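From: Aroha Mudgway
To: Lowther guests list
Date: Wednesday, May 17, 2023
Subject: Re: Half board at Lowther, and the late ferry

> We have the second week booked and are trying to decide between
> half board and room only. The hotel site says dinner is a set
> menu but gives no times. We come in on the late ferry, so if the
> kitchen shuts early we would be paying for a meal we can't eat.
> Also, is the lower block any quieter than the main house?

I stayed six nights in April, four of them in the main house and the last two in the lower block after a change of room, so I can answer most of this.

Dinner is served from 7 until 9. The second time is for last orders and is applied strictly. The late ferry docks at Elley after that, and the transfer up the hill comes on top. You will miss dinner on your first night whatever you do. Half board is sold for the whole stay and the desk would not take a night off the bill, but they did offer a cold plate left in the room if told by noon. Email them and get it in writing.

The set menu is three courses with two choices for the main. The meat-free main was stuffed pepper on two of my six evenings and a bean stew on the others. Portions are moderate. Bread is charged as an extra if you ask for more.

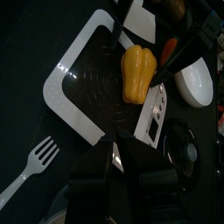

Yellow pepper, square dish.

For comparison, the Kikix café on the harbour front does a main and a drink for less than the half board supplement, and it was open until 10 on each night I passed it. It does not take bookings. If you expect to be out most days I would take room only and eat down there. The walk back is uphill and lit for the first part only, so bring a torch.

On noise: the main house has the bar directly below rooms 6 and 7. I was in 7. Music stopped at eleven, chairs were moved for a while after that. The lower block has no bar but it backs on to the service road, and deliveries start early. The windows there are double glazed and the ones in the main house are not. With the window shut the lower block is the quieter of the two. With it open there is little in it.

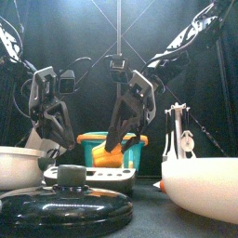
The other points I noted, in no particular order. Hot water in the lower block takes several minutes to come through in the morning. The safe in the wardrobe is not fixed to anything. Room keys are ordinary metal ones and must be handed in at the desk when you go out, so allow for a queue after breakfast. The wireless signal reaches the rooms on the road side and fails on the garden side. The Lumo travel card is accepted on the hill bus but not on the hotel transfer, which is cash only and costs 9 each way per person. The hill bus is a good deal cheaper, though the last one leaves before your ferry gets in.

Breakfast is included on both rates. It is a buffet, and the hot dishes are not refilled in the last half hour.

I did not use the pool. It was closed for the season when I was there and the desk could not give an opening date. If that matters to you, ask before the balance falls due, as the terms do not list it as grounds for a refund.

I have the bus timetable as a scan and can send it off list.

Aroha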